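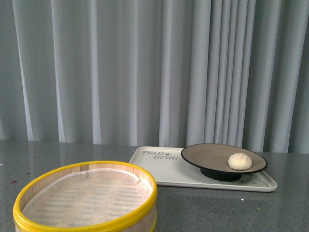
4.3 식품 옮기기 작업(찜기–접시) 설정

본 절은 Skurnach 양팔 작업 장치로 찐빵, 만두 등 부드러운 식품을 찜기와 접시 사이에서 옮기는 절차를 다룬다. 가사 작업 중 난도가 높은 항목이며, 현재 펌웨어에서는 감독자 없이 운전할 수 없다.

1. 작업대 위에 찜기, 쟁반, 접시를 놓는다. 찜기 안에는 면포를 깔고 주름을 편다.
2. 접시는 쟁반 위에 올린다. 굽이 있는 접시는 설정 메뉴에서 '받침 높이'를 별도로 입력한다.
3. [대상 등록]을 눌러 식품 한 개를 인식시킨다. 인식 상자가 면포의 접힌 부분에 표시되면 면포를 다시 펴고 반복한다.
4. 파지력을 6단계로 설정한다. 표면이 눌리면 한 단계씩 낮춘다.
5. 시험 운전을 24회 실시하고 결과를 기록지에 적는다.
6. 낙하 또는 파손이 한 번이라도 있으면 3번부터 다시 수행한다.

참고: Greltness 시험실의 누적 시험 2961회 중 759회에서 사람이 개입하였다. 개입 원인은 면포가 함께 집힌 경우가 가장 많았고, 접시 가장자리에 놓인 식품을 놓친 경우가 그다음이었다. 시험 책임자 Oluwaseun Garba는 이 결과를 근거로 해당 작업을 '보조 운전' 등급으로 분류하였다. 찜기 뚜껑 열기와 면포 세척은 지원하지 않는다.

주의: 광택이 있는 작업대에서는 반사광으로 깊이 값이 흔들릴 수 있다. 조명 각도를 조정한 뒤 영점을 다시 잡는다.

경고: 김이 나는 찜기에는 사용하지 않는다. 수증기가 센서 창에 맺히면 즉시 정지 버튼을 누르고 마른 천으로 닦는다. 운전 중에는 작업 영역에 손을 넣지 않는다.

파지력 단계별 권장값은 부록 B를 참조한다.

개정일: 09/11/2023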